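Nulov Drawer Pack
Simulation scenes and task scripts for mobile manipulation
Sold by Feltard. Order code: Stevens 2

The Drawer Pack is a set of ready simulation scenes for teams who train or test a robot arm on household furniture. You load a scene, connect your own controller, and the arm can begin to work on the cabinet. All drawers are real joints with mass, friction and end stops, so they can be pushed, pulled and blocked like in a kitchen.

We made the first version for our own use. Toon Hermans, who builds the furniture models, wanted a cabinet which does not help the robot. The drawer does not jump open when the finger is near, and there is no hidden magnet between hand and handle. If the grip is bad, the hand slips.
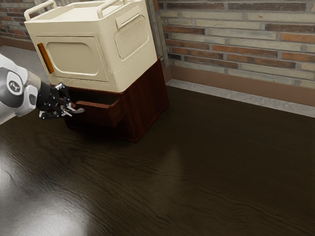 The pack contains 12 rooms and 60 furniture models. Each model has its own file for the joint settings, written in plain text, and you may change every value in it. Handles can be exchanged or removed. We advise to start with a bar handle, and to go to the plain front only when your policy is stable, for the plain front must be taken at the rim and this is much more difficult.

Materials are also included: dark polished wood, brick, concrete, molded plastic. The glossy floors are there on purpose. Many customers told us that their vision model worked well on a matte floor and became confused when there was a strong reflection near the arm. If you do not need this, set the floor gloss to zero in the scene file.

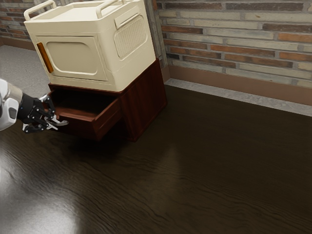

Task scripts are delivered for open, close, open halfway, and close with an object inside. Every script gives back the drawer position at each step and a simple result at the end. The starting pose of the arm can be fixed or random. With random start, please check first that your arm can reach the cabinet from all the poses, because the script does not check it for you.

What you need: a computer with a recent graphics card and 220 GB of free disk space for the full installation. The small installation leaves out the high resolution textures. 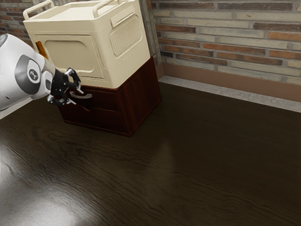 The license is for one team at one address and has no end date. Updates are free for two years. The next update is planned for August and will bring cabinets with hinged doors.

Questions before ordering can be sent to Ruben Boersma at the Feltard sales desk. He can also arrange a trial license with one room, Tarkunach, and all the task scripts. Trial requests which arrive before Friday noon are answered in the same week.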